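Protokoll Vorstandssitzung Hausgemeinschaft Birklow, November

Beginn 19.10 Uhr, Gemeinschaftsraum EG
Anwesend: siehe Liste. Leitung: Setareh Fallahi. Protokoll: Matilde Henriques
Entschuldigt: Vertretung Haus Karstead (krank)

TOP 1 Protokoll vom letzten Mal
Genehmigt, eine Enthaltung. Tippfehler im Namen der Malerfirma wird noch korrigiert (Mac Mathúna, mit Akzent).

TOP 2 Treppenhaus, Anstrich
Setareh berichtet. Angebot Mac Mathúna liegt vor, 1298 Euro für den Abschnitt EG bis 2. OG, Material inklusive. Zweites Angebot von Amdale trotz Nachfrage nicht gekommen. Längere Diskussion ob man noch wartet. Einwand: im Januar wirds erfahrungsgemäß teurer. Andere wollen wenigstens noch mal anrufen.
Farbton: gebrochenes Weiß oder das alte Gelb? Gelb hat kaum noch Freunde. Wunsch nach abwischbarer Farbe im unteren Bereich wegen Kinderwagen und Rädern. Setareh klärt, ob das im Preis drin ist.
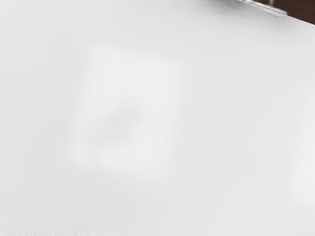 Bild: Hausgemeinschaft Birklow / Computergrafik

Matt oder seidenmatt: Meinungen geteilt. Auf matt sieht man jeden Fingerabdruck, auf seidenmatt jede Delle. Probeanstrich neben den Briefkästen, dann Aushang.
Beschluss: Auftrag an Mac Mathúna, falls von Amdale bis Monatsende nichts kommt. Dafür alle bis auf 2 Stimmen.

TOP 3 Fahrradkeller
34 Räder gemeldet, Ständer reichen nicht. Räder ohne Anhänger werden nach Aushang in den hinteren Raum gestellt, Entsorgung erst im Frühjahr. Bitte keine Anhänger aus Papier mehr, die reißen ab. Schloss an der Kellertür klemmt weiterhin, Hausverwaltung weiß bescheid.

TOP 4 Winterdienst
Plan hängt ab nächster Woche. Tausch untereinander ok, aber bitte eintragen!! Streugut steht wieder unter der Treppe. Karstead übernimmt den Weg zu den Mülltonnen, wie letztes Jahr. Schaufel mit dem losen Stiel wird ersetzt, Matilde besorgt.

TOP 5 Verschiedenes
- Waschküche: Zeiten werden nicht eingehalten, v.a. abends. Neue Liste kommt.
- Licht 1. OG flackert, gemeldet
- Adventskaffee: ja, Termin offen. Kuchenliste geht rum
- Schlüssel Dachboden fehlt noch immer. Wer hat ihn zuletz gehabt? Bitte bei Setareh melden.

Offen: Amdale anrufen (Setareh), abwischbare Farbe klären (Setareh), Schaufel (Matilde), Liste Waschküche (noch niemand)

Ende 20.45 Uhr
gez. M. Henriques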